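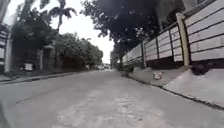 Anderson Sales wanted to know why a road gets cracks when nobody has hit it with anything. He is quite right that it seems odd. Concrete is hard. You can jump on it, ride a bike on it and drop a brick on it, and it looks the same as before. Yet most old concrete roads have lines running across them, and some have rough patches where the smooth top has worn off.

To see why, you need to know what concrete is made of and what the weather does to it.

## What is concrete?

Concrete is a mixture of four main things:

- small stones or gravel
- sand
- cement, a fine grey powder
- water

People often say "cement" when they mean concrete. Cement is only the glue. It is made by heating limestone and clay in a very hot oven called a kiln, then grinding the lumps into powder.

When water is added, the cement starts to change. Tiny crystals grow between the grains of sand and the stones and lock them together. This is called **setting**. After setting comes **hardening**, and that goes on for weeks.

Many people think concrete goes hard by drying out, like mud. It doesn't. It needs the water to make its crystals, and it can even go hard underwater. On a warm day, builders may cover new concrete with wet cloths or plastic sheets so that it keeps its water for longer.

## Why does it crack?

There are several causes, and an old road may have had all of them.

**Shrinking.** New concrete gets slightly smaller as it hardens and loses spare water. The ground underneath holds on to it, so it is being pulled in two directions. If the pull is too strong, it splits.

**Heat and cold.** Concrete swells a little in hot weather and shrinks a little in cold weather. You would never see it happen. On a long road, though, those small changes add up.

**Water and ice.** Rain soaks into small holes in the surface. If the water freezes, it takes up more space than it did before and pushes on the concrete around it. When this happens many times over a winter, bits start to flake off the top.

**Moving ground.** Soil is not as still as it looks. Clay swells when it is wet and shrinks when it is dry. Water can wash soil away and leave a gap. A slab with a gap under it is like a biscuit held over the edge of a table. Press on the end and it snaps.

**Tree roots.** Roots grow thicker each year. A root under the edge of a slab can lift it.

**Heavy loads.** A lorry does far more harm to a road than a car, and a car does far more than a bicycle.

## Strong one way, weak the other

Concrete is very strong when you squash it. It is much weaker when you stretch or bend it. You can feel the same thing with a stick of chalk. Stand it on its end and press down gently, and it holds. Bend it between your fingers and it breaks at once.

For this reason, builders often put steel bars or mesh inside concrete. Steel is good at being stretched. The two together are called **reinforced concrete**.

## Cracks on purpose

Road builders know that concrete is going to crack, so they choose where. Soon after the concrete is laid, they cut straight grooves in it. These are called **joints**. The slab is thinner at the groove, so it should crack there, at the bottom, out of sight.

Joints are often filled with something soft and stretchy to keep out rain and grit.

Sometimes a crack doesn't follow the plan and goes off at a slant.

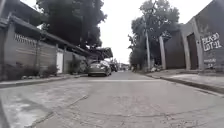
*A long crack running at a slant across a concrete street.*

## Mending a road

Small cracks can be cleaned out and filled. A rough place can be given a patch of new concrete. The patch is often a different grey from the rest, because it was mixed at a different time and has had less sun, rain and dirt on it. If a slab is badly broken, it has to be dug up and laid again from the ground upwards.

## Try it yourself

You will need some modelling clay, a shallow tray and a ruler. Ask an adult before you start. Use the sort of clay that dries in the air.

1. Press the clay into the tray until it is flat.
2. Use the edge of the ruler to make two grooves in one half. Leave the other half smooth.
3. Put the tray somewhere warm.
4. Look at it each morning and draw any cracks you find.

Clay goes hard by drying, so it isn't quite the same as concrete. It does shrink, and you can see whether the cracks choose the grooves. Try a thicker layer next time and compare your drawings.

## Words to know

**Cement:** the grey powder that glues concrete together.

**Joint:** a gap or groove made in concrete on purpose.

**Kiln:** a very hot oven.

**Slab:** a flat, thick piece of concrete.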